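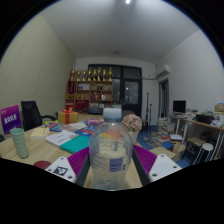

Put the drinking fountains back

Decha Srisuk

Our council looks after 40 parks and reserves, and you can get a drink of water in fewer than half of them. The rest had bubblers once. When the old ones broke they were capped off, and the money went to signs and bins.

I walk the Yilma Creek track most mornings. It is a good track, well shaded until the footbridge, and there is no tap from one end to the other. In January the kiosk at Sornovitz Reserve sells bottled water to people who live 400 metres away and have perfectly good water at home. By the afternoon the bins beside it are full.

The council's answer is cost. Its last estimate was $2,549 to fit a new fountain where the pipe is already in the ground. That seems reasonable to me. The same budget paid for a new entry sign at Skovmont Oval, where everyone already knew the name.

Maintenance is a fair objection. Fountains get vandalised and the drains block with bark and sand. So do the toilets, and we keep those open.

Over 2,000 residents signed the petition last summer. I would start with the three sites on the creek, then the oval, where kids train four nights a week and the only tap is locked inside the clubrooms.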